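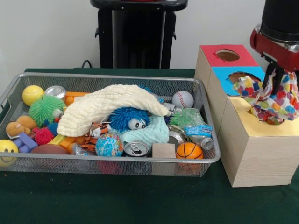 Week 7 - Sorting and Classification in Everyday Life

Reading for this week: the Rashti chapter in the course pack, up to the end of the section on household inventories.

A category is a decision about which differences matter. A grocery store puts tomatoes with the vegetables. A botanist calls them fruit. Both systems work for the people who use them.

Terms to know:
Class - a group whose members share at least one chosen trait.
Residual class - the "other" or "misc." bin. It tends to grow over time.
Cross-listing - placing one item in two classes.

We use cookies to improve your experience on this site. Accept / Manage settings 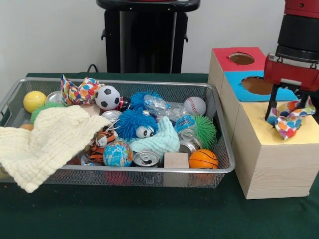

Jianhua Du

The Plernau town museum is our main case. Its first catalog had 326 entries under nine headings. When the Asar collection was added, the total went to 3193, and more than 7 of the old headings had to be split or dropped. Staff kept the old numbers on the labels, so an item could carry two codes - one for where it was stored and one for what it was.

For discussion: pick a kitchen drawer and write down the classes you would use. Then ask someone else in your home to do the same. Bring both lists.

The assignment on the Vuvilitz seed register is due in November. Two pages, typed. Start with entry 2047 and explain why it was filed twice.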